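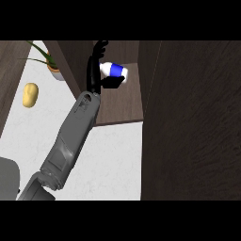

图1 仿真厨房:黑色夹爪夹着蓝标白瓶,位于柜内搁板上方

操作规范碰头会记录(第6次)

记录人:我,Samina Rana
到会:Declan Lockwood(主持)、Imogen Dunmore、Damián Domínguez、Carol Entwistle(远程,前半段声音断断续续)
地点:Holtell二楼小会议室
时间:下午两点开始,四点差一点散的

先说一句,上次的记录有人嫌我写得太干,这回我就按大家说话的样子写了,啰嗦的地方请多包涵。要看结论的直接翻到最后的待办。

一、上次遗留

上次说好要把Clikerar的任务命名统一掉,Damián改了一大半,还剩“放入柜子”和“放上搁板”两个名字混着用。他觉得这俩就是一回事,Imogen马上反对,说柜子有门、搁板没有,复位的时候要检查的东西都不同。争了一阵子,Declan拍板:名字里必须写明目标位置是哪一层哪一格,有门的另加“开门”或“关门”作为单独一步。Damián说行,三月底之前改完。

Rovport那边的急停演练记录补交了,Carol看过,签字齐全,这条关掉。

二、什么算“完成”

这条聊得最久,差不多占了半场。

起因是Carol复查了Clikerar里的400条仿真记录,发现其中73条,两个标注员给的结论对不上,一个写完成,一个写未完成。她把分歧归了归类,最多的一类是东西已经到了目标位置上方、但夹爪还没松开,录制就停了。就拿图1这种画面来说吧,瓶子横在夹爪里,下面就是搁板,光看这一张,我是真说不出它是要放下还是刚拿起来,Damián也说不出(他还盯着看了好一会儿呢)。

Imogen的意见是,单张画面一律不能当完成的依据,必须看首尾两段。大家都同意。后来讨论的是“尾”要多长。Damián想要两秒,Carol想要五秒,理由是圆的东西会滚。最后定三秒:夹爪松开、离开物体之后,物体在目标面上静止满三秒,才记完成。我问了一句,那要是夹爪松开了但是手指还挨着瓶子呢?Declan说那就不算离开,计时不开始。写进规范里了,第四条第二款。

还有一个小分歧没解决:瓶子倒着放算不算。任务说明里如果没写“直立”,Carol倾向于算,Imogen倾向于不算。我个人站Carol这边,既然没写要求就别事后加,标注员也是照着说明干活的嘛!这条留到下次,先在表里单列一栏“姿态”,直立、横放、倒置、看不清,照实填就好。

三、台面上的其他东西

Damián提的。他说现在的规范只管要拿的那件物品,旁边摆着什么完全没人管,碰歪了也没有地方写。像图1里台面上还有个土豆,还有一盆长叶子的植物,任务名字里一个字都没提到它们。他的问题是:要是手臂的前臂蹭到花盆,这条记录到底算好的还是坏的?

Declan先问能不能干脆把无关物品清掉。Imogen不赞成,她说真厨房里哪有空台面,清干净了测出来的东西拿到现场一点用都没有。这话我举双手赞成!于是大家改谈怎么记。定下来三点:

无关物品在任务开始前列清单,名字从词表里选,词表里没有的先写大类(蔬菜、容器、植物之类),不要自己起名字。

任务过程中碰到无关物品,哪怕没倒,也要写“接触”,并注明是手臂的哪一段碰的。

碰倒或推离原位的,即使主物品放好了,整条降为“完成但有扰动”,统计时单独算一行,不许并进完成里。

Carol补充说,双臂的机型要特别注意,没有在干活的那只手臂也得写停在什么位置。以前的表只有一栏“手臂状态”,大家默认填干活的那只,另一只停在哪儿全凭猜。表格拆成左右两栏,由我来改。

四、仿真和实机怎么分开写

老问题了。Pilkington的同事上个月拿我们的一页表格去做汇报,没注意到表头的小字,把仿真的结果当成实机讲了。虽然后来澄清了,但是挺尴尬的,我那天接了两个电话。

Declan的要求很简单:每一页、每一张图,只要是仿真,就要在图注里写出“仿真”两个字,不许只写在封面或者表头。Damián嫌重复,说满篇都是这两个字看着烦。Declan回他说,烦就对了。于是通过。

另外,仿真里通过的任务要上实机,还得再走一遍现场清单。Imogen把清单带来了,目前一共23项,我们只过了前面一部分,改动如下:

第二项“急停可用”改成“当天由操作员亲手按过一次急停,并已复位”。
第五项“区域无人”改成“手臂伸展范围内无人,地面标线完整”。
第七项夹爪空载开合,从看一遍改为听和看各一遍,有异响就停。
第八项关于瓶子里能不能装液体,Carol建议首轮一律用空瓶封盖,Damián问那重量不就不对了嘛。折中的办法是首轮空瓶,次轮用配重,液体要单独申请。

后面的没时间过了,Imogen会把余下的标好颜色发出来,大家先在上面写意见,别等到开会才第一次看(我说的就是我自己)。

五、速度上限

本来没列在议程里,Carol临时加的。她说Rovport现场那台在靠近柜体的时候,速度和在空台面上方是一样的,操作员站在旁边心里发毛。现行规范只规定了有人靠近时要降速,没说靠近固定家具时怎么办。

讨论下来,大家都觉得进入柜格之前应该有一个减速段,但具体数值今天没人敢报。Damián去查一下控制器的日志,看看现在实际跑的是多少,下次带着数来。在定下来之前,Rovport那边先把进柜动作统一用低速档,Declan会后就写邮件通知。

Imogen顺带问,仿真里要不要也跟着降速。Declan说要,两边用同一套上限,省得以后对比时还得换算。Damián叹了口气,因为那意味着已有的任务要重跑一遍。没有反对票。

六、杂项

规范文件的版本号以后只由我来改,别人改了内容请发给我,不要自己往上加小数点。上个月同时出现过两个“终稿”,我到现在都不确定Holtell打印出来贴墙上的是哪一个。

标注员的问题统一发到规范的讨论页,别私信Carol了,她一天到晚回同样的话。

会议室的投影仪还是偏绿。Declan说报修了。

待办

Damián:任务命名改完;控制器日志里的进柜速度,下次开会带来;低速上限生效后重跑仿真任务。
Carol:结论有分歧的那批记录,按新的三秒规则重判;“姿态”一栏的填写说明写个初稿。
Imogen:现场清单余下各项标色发出;无关物品词表第一版。
Declan:给Rovport发低速档通知;跟Pilkington确认他们手里的旧表已经撤掉。
我:手臂状态拆成左右两栏;第四条新文字并入规范;检查现有图注,漏写“仿真”的补上。

下次会议时间等Carol确认行程后再发,地点不变。对记录有意见的直接回邮件给我就行,一周之内没人吭声我就归档啦。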